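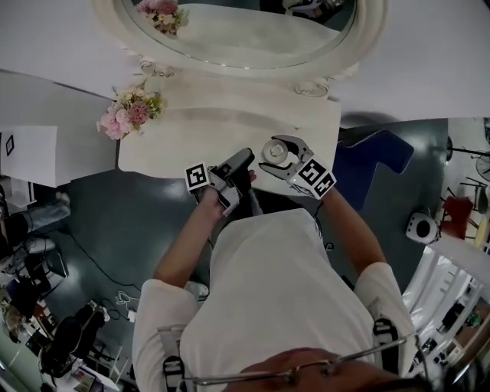
Philomena Duggan reckons I should have bought the jaws ready-made and spent the winter doing something useful, like sleeping. She said so in a comment under my last post, and three people agreed with her, one of them my brother.

I have kept going regardless. The jaws are on their fourth version, printed at the Callcombe workshop on the old Wunderlich, a machine that will do anything you ask provided you ask for it in grey. Each pair takes 18 hours. The first lot snapped in February, the second fitted nothing known to science, and the third I trod on.

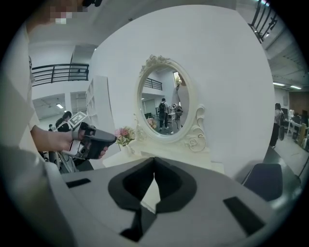
Marker blocks were my other headache. Tracking drops out whenever a sleeve gets in the way, so I've been fussing over where the block sits. Up on top of the handheld gripper, as it is here, the pattern stays well clear of the hand on the handle, and I'm leaving it there until someone gives me a better idea. Nostorby, my logging script, saved 1324 lines before it fell over. It is supposed to manage 3553. I have 20 screws left over as well, which I'm choosing to see as a saving.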